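Rindon is sold, and my evening radio too

18th October

So it is decided. Esteno has bought Rindon, the company which owns the small radio station I listen to since I moved here. I read the news in the morning, before my coffee, and I read it again after.

I do not understand business very much, but I try to follow. Esteno already had a part of Rindon from April, and now it takes the rest. The announcement says that 147 people work there, and that the two newsrooms will "come closer together". I have worked in a company that was bought, and I know this kind of sentence. 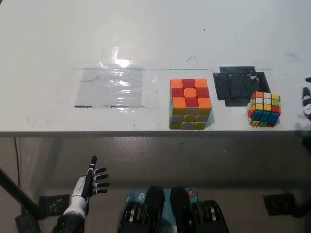 What I would miss most is the evening programme at five past nine. The presenters speak slowly and clearly, and in my first two years it was my best English lesson. I wrote the new words on the back of envelopes. "Shortfall" I learned there, and also "to mull over".

There was another offer, from Saarinen, but it was lower and they wanted only the magazines. Maybe for the radio it would have been worse. A reader of this blog wrote to me that Esaron was also interested, but I did not find this in any newspaper, so please take it with care.

For now the programme continues. Tonight I will listen as usual.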